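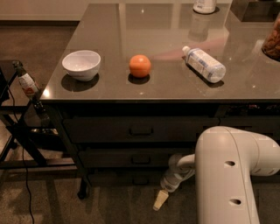
November

Up before six and out along the canal path while it was still dark. Did the long loop past Storkell lock and back by the allotments. 3,066 steps to the lock gate, which is further than I had thought. Knee held up well until the hill.

Geert Prins rang after breakfast about the boiler. He can have the part by the end of the month, £164 fitted, and he wants 40 of that up front. I said yes. The back bedroom is too cold to sleep in and I have moved my things to the front.

Read two chapters of the Cleltton history in the afternoon. The part on the mills is slow going. Wrote to Khải Hà to ask if he still has the old parish map, and to say I will come over when the trains are running properly again.

Rain from four o'clock. Leek soup, the last of the bread. Must ring the surgery tomorrow and put the bins out.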